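Loyalty point expiration

Loyalty point expiration is the practice by which a rewards program cancels points, stamps or credits that a member has earned but not spent. It is found in most kinds of customer program, from airline miles to coffee shop apps, and is usually described somewhere below the part of the terms that people read.

Background

Points are a promise, and promises sit on a company's books as a debt. A program that hands out points forever and never cancels any ends up owing a great deal of free coffee. Expiration lets the operator clear part of that debt on a schedule. It also gives members a reason to come back before the date passes, or at least a reason to write to customer support after it.

Points that are never redeemed are known in the trade as breakage. The word suggests an accident. Most programs plan for it.

Types

Fixed expiration cancels each batch of points a set time after it was earned. Members who earn often may hold several batches with different dates, and the better apps show these in a list. The others show a single total, which shrinks from time to time.

Rolling expiration, also called activity-based expiration, resets the clock whenever the member earns or spends. One small purchase can keep a large balance alive. What counts as activity varies: logging in generally does not, however often it is done.

Calendar expiration cancels everything on one day of the year. It is simple to explain and produces a very long line the day before.

Some programs combine the methods. The Vanance card, used by a group of bakeries and lunch counters, runs a rolling clock on ordinary points and a fixed one on bonus points, and spends the ordinary ones first – an order that members have noticed.

Notice and reinstatement

Operators commonly send a warning by email or app message. Farik Rewards sends 2, the second arriving on a Saturday, when its help desk is closed. Rules on notice differ from place to place, and paid-for balances such as gift cards are often treated more strictly than points earned for free.

Expired points can sometimes be restored, either for a fee or on request. Lawal, a ticketing app, lets members buy back a lapsed balance in blocks of 1,000 points. Whether this is good value depends on the member's plans and on how they feel about paying for the same thing twice.

Small balances

Low balances expire more often than high ones, as they tend to fall short of any reward. In the Relell drinks program a free hot drink costs 139 points, and a member holding 116 has, for practical purposes, nothing. Programs have tried partial redemption, charity donation and transfer between family members. Transfers are popular with families and less so with the people who write the rules, which grow longer each September.

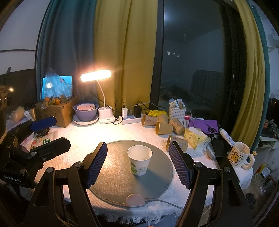
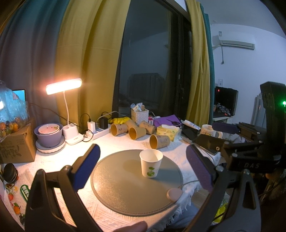
A paper cup with a green leaf print, on a round mat. Drinks are a common reward in small programs.

See also: Breakage; Gift card; Punch card; Referral bonus; Terms of service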